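The Lid

In November the rain in Uvedcombe came under the door of the workshop, and Fergus Gourlay put his boots on the heater and did not go home. He had been building the arm for 134 evenings. He called it Sikus, after a word his grandmother used for a slow child.

"It must learn one small thing well," he told Moncrieff, the dog. So he chose breakfast.

The motors came from Devov, secondhand, and the third one always complained. He wrote the path for the hand again, 30 lines shorter than before, and pressed the key. Sikus bent down and pointed its two black fingers, as a heron does over a pond.
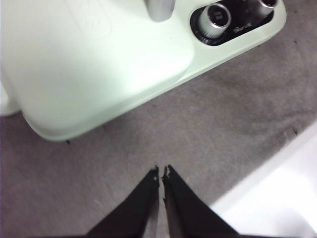

Sikus over the gray, near the green cooker.

Fergus held his breath. He remembered his wife's kitchen, where every lid had its own sound. When she was ill he carried her tea up 12 stairs and spilled it each time, and each time she thanked him for the full cup.

"Up," he said, although the machine had no ears.

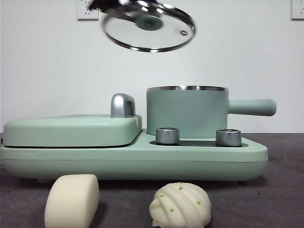 The glass lid
Held above the green cooker

The glass lid was in the air. The pot stood open under it, with its green handle out to the side, and two buns waited in front. Fergus had made the plain one. The one with the folds on top was from the neighbor, who did not trust his cooking.

The third motor began to complain. Moncrieff lifted his head.

"Hold it," said Fergus quietly. "Hold it a little more." And he went to look for the second cup.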